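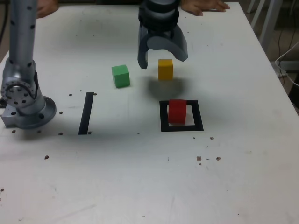 Block sorting cell. Red block in the square, green and yellow outside it.

Equipment budget for next year is due at the end of February. Posting the working numbers and the reasoning in one thread so I can point people to it.

Current state: two arms on one white table, three colored blocks, one marked square as the target zone. The budget question is what it costs to run a second table like it at Erneswood.

Arms first. The Nemia quote has a 30 week lead time. Cuesta can ship from stock but wants the controller license paid yearly. Over 5 years the license eats the price difference and then some. Leaning Nemia, ordering early.

Fingers. We treat these as consumables now. Curved gray set, $209 a pair from Wakuvau. Last year they were buried under "misc hardware" and we overran that line by summer. They get their own line this time, with spares for both tables.

Table. The top we have is scuffed and full of small marks and holes. None of that matters for grasping. It matters for vision, where dark specks near the blocks come through the color threshold as noise. Two options: replace the top, or tune the filter. Filter costs me an afternoon. Top costs $3869 with the base plates drilled and leveled. Budgeting the top for Erneswood only.

Tape. Black tape for the square and the strip. Cheap enough to expense. Do not put it in the capital request, finance will send the whole sheet back.

Blocks. Same answer as tape.

Cabling. Please price strain relief and trays up front. We left them off the first build and paid for a second electrician visit.

Guarding is the open item. People put their hands on this table during setup, so the second cell needs a proper stop circuit and a reduced speed mode in the quote. Nemia lists it as an option. Cuesta includes it. That narrows the gap and I have not redone the comparison yet.

Also missing: install labor, freight to Erneswood, and a spare wrist unit. Still waiting on Wakuvau for volume pricing on the fingers. Will add to this thread when the revised quotes come in.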